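Weiße Schreibtischplatten reinigen: Grauschleier, Abrieb und Streifen

Helle Arbeitsflächen zeigen Gebrauchsspuren früher als dunkle, auch wenn der tatsächliche Verschleiß gleich ist. Vor jeder Behandlung ist deshalb zu klären, ob ein Belag auf der Oberfläche liegt oder die Oberfläche selbst beschädigt ist.

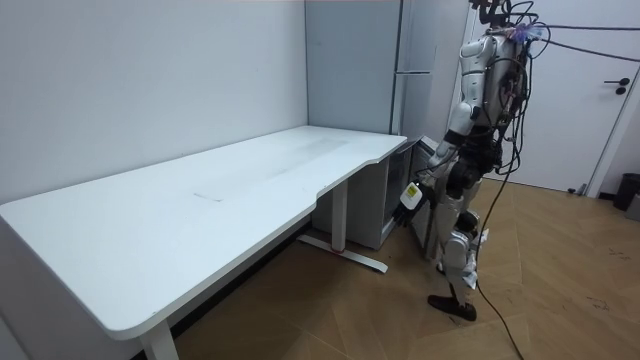 Der Test dazu ist einfach. Mit dem Fingernagel quer über die Stelle fahren. Ist keine Kante spürbar, handelt es sich in der Regel um Abrieb von Gummi, Metall oder Textil und lässt sich entfernen. Eine spürbare Rille bleibt, sie kann nur optisch gemildert werden.

Material bestimmen

Melaminharzbeschichtungen vertragen Wasser, Neutralreiniger und kurzzeitig auch Isopropanol. Lackierte Platten reagieren auf Lösemittel empfindlicher, hier zuerst an der Unterseite der Vorderkante testen. Gewachste oder geölte Flächen gehören in ein anderes Kapitel und werden nicht wie nachfolgend beschrieben behandelt.

Grundreinigung

Staub trocken mit einem Mikrofasertuch abnehmen. Wer sofort nass wischt, verteilt feine Körner über die Platte und erzeugt die Kratzer selbst. Danach 8 ml Neutralreiniger auf einen Liter handwarmes Wasser geben, Tuch eintauchen, gut auswringen, in geraden Bahnen wischen. Mit klarem Wasser nachwischen und trockenreiben. Der graue Schleier auf weißen Platten besteht häufig aus eingetrockneten Tensidresten, also aus zu viel Reiniger.

Abriebspuren

Graue Wischer von Gerätefüßen, Ordnerkanten oder Uhrarmbändern zunächst mit einem weißen Radiergummi bearbeiten, ohne Druck und immer in eine Richtung. Krümel absaugen. Bleibt ein Rest, Isopropanol auf ein Tuch geben (nie direkt auf die Platte), 30 Sekunden auflegen, abwischen. Schmutzradierer sind feine Schleifmittel. Auf matten Flächen erzeugen sie glänzende Stellen, auf glänzenden matte.

Abdrücke von Unterlagen

Unter Schreibunterlagen aus Weich-PVC wandern Weichmacher in die Beschichtung. Der Umriss ist danach als Rand zu erkennen und nur teilweise zu beseitigen. Zwei Durchgänge mit Isopropanol im Abstand von einem Tag sind vertretbar, weitere bringen nichts. Als Ersatz eignen sich Unterlagen aus Filz oder Kork.

Kanten und Gestell

Kantenbänder sind verklebt, stehende Feuchtigkeit löst den Kleber. Kanten nur nebelfeucht wischen und sofort trocknen. An Rundungen und Ausschnitten steht das Band unter Spannung, dort löst es sich zuerst. Lose Abschnitte mit Kontaktkleber fixieren und mit Malerkrepp über Nacht sichern. Pulverbeschichtete Metallbeine vertragen dieselbe Lauge wie die Platte. Die Schrauben am Gestell bei dieser Gelegenheit handfest nachziehen. Ich erledige das einmal im Jahr, im Januar.

Nicht verwenden

Scheuermilch, Stahlwolle, Aceton, Dampfreiniger. Auch Möbelpolitur mit Silikonöl ist ungeeignet. Sie füllt feine Kratzer kurzfristig, bindet aber Staub und erschwert spätere Ausbesserungen mit Lack.

Kommentare (4)

Cathal Costello
Radiergummi hat bei mir funktioniert, allerdings nur der weiche aus Vinyl. Der blau-rote hat einen rosa Streifen hinterlassen, der dann mit Isopropanol wegging.

Zawadi Mbwambo
Gilt die Dosierung auch für Konzentrate? Auf meiner Flasche steht deutlich weniger pro Liter.

Ailbhe Mulligan
@Zawadi: Bei Konzentrat nach Etikett dosieren. Die Angabe oben passt für normalen Neutralreiniger.

Declan Noonan
Kantenband an der runden Ecke hat mit Kontaktkleber nicht gehalten. Zweiter Versuch mit Bügeleisen auf niedriger Stufe und Backpapier dazwischen, hält seitdem. Geht aber nur bei Band mit Schmelzkleber.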